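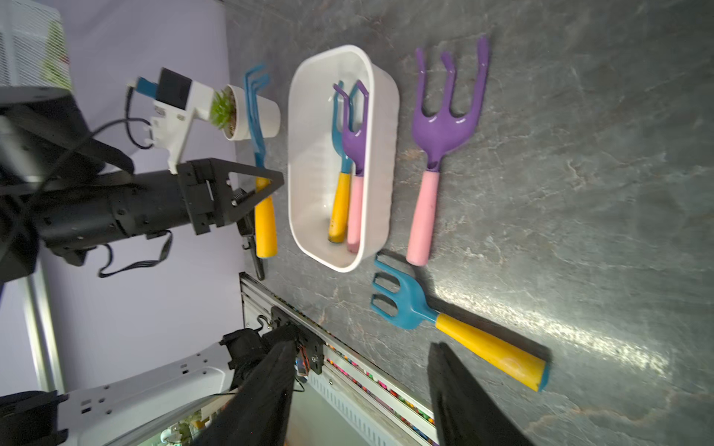
Ornella Monti

Uva hand tools for balcony and small garden

The Uva series is made for people who grow plants in pots, boxes and narrow beds. In such places a full-size tool is too long and the wrist becomes tired quickly. We sell forks and hand rakes separately, so you can buy only what you need.

Each tool is 29 cm long. The handle has the same thickness along its whole length, and it suits children from school age as well as adults with a small hand. For heavy clay soil please choose the Meinecke series, which is stronger and weighs 380 g per piece.

A short fork is good for loosening the top of the soil in May, before you put the first tomatoes outside. Push it in gently, turn a little, and lift. Do not use it as a lever against stones or thick roots. The rake is for levelling the soil after sowing and for taking dry leaves out from between the stems.

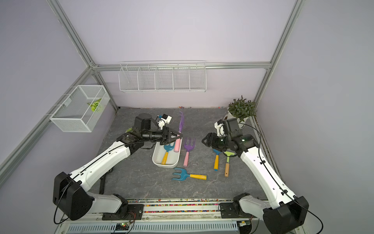

Care and delivery

Wash the tools with lukewarm water, at most 40 degrees, and let them dry in the shade. Do not leave them near a heater.

Orders above 60 euros are sent without postage. Spare handles are ordered from Curketti under the same article number.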